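Work package 2: head camera and controller trials
Progress report to the Preltbridge fund, period ending September

Two wide-angle head cameras, Wasora and Lenia, were compared for recording shelf work by hand. The recordings will be used to train the arm controller, Mao, on price label changes. Each camera was run for 200 takes under shop lighting, with the same settings for exposure and frame rate.

Wasora kept both hands in view in more takes, but label print blurred when the wearer turned quickly. Lenia gave sharper print and drained its battery sooner. Neither camera overheated. We propose to continue with Lenia and carry a spare battery.

The two-finger gripper closed on flat card labels without trouble at its lowest force setting. Labels held tightly in the shelf edge still slipped from the pads. Softer pads are on order.
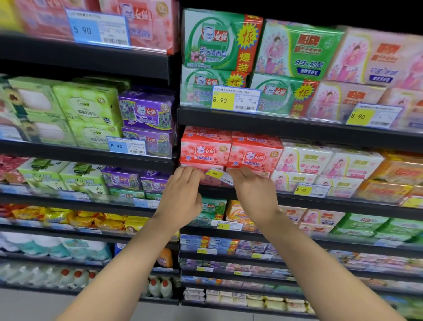 Controller tests on recorded label work start next period. Mao currently accepts takes of up to 225 seconds; longer ones are split by script before loading. Spending is within budget. The remaining 6 days of shop access will be used for lower shelves.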